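Hand-held gripper: left fingers close late after pad swap

I look after a pair of hand-held grippers, gray curved fingers, black pads, marker cube on each. Put new pads on both last week and now the left one closes a beat behind the right. On small round things it pinches with one finger first and the part rolls off to freedom. Recalibrated 3 times. Same result, less patience.

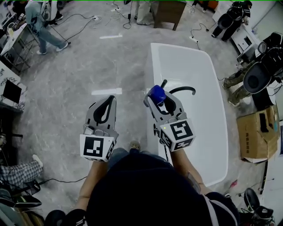

The right one is fine, and had exactly the same treatment from the same person with the same screwdriver. The opening reads 1,484 counts on the good side and 1,777 on the bad one with both fully open. Do I shim the pad or go into the linkage?

Asked by Hicham Slaoui

2 answers

Sotard
Leave the linkage alone. A gap that size is usually a pad not seated at the root of the finger. Pull it, scrape off the old glue (all of it, including the bit you decided was fine), press the pad in from the tip down and clamp it overnight. Then zero with the fingers closed - not open, whatever the menu suggests. Check the marker cube screws while you're in there. A loose cube will have you chasing a finger problem for days.

Mfaume
mine did this, I hit it and it stopped. might be the cable

124 people found this helpful
3 shares

Contact | © Dellholm Help | Back to top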